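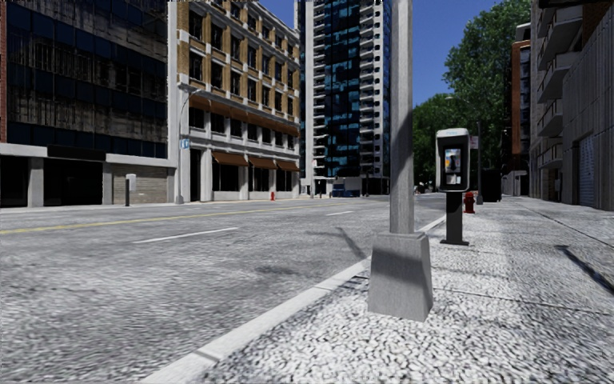

Teleoperated demonstration is a way of teaching a robot a task by driving it remotely while its sensor readings and the operator's commands are recorded. A control policy is then trained to copy the operator. Plotdale, a simulated town used for pavement delivery robots, was built by Ifeoma Ibrahim at Nesteck and holds 1439 recorded drives. Its streets include kerbs, poles, pay phones and hydrants. Each drive is limited to 800 steps.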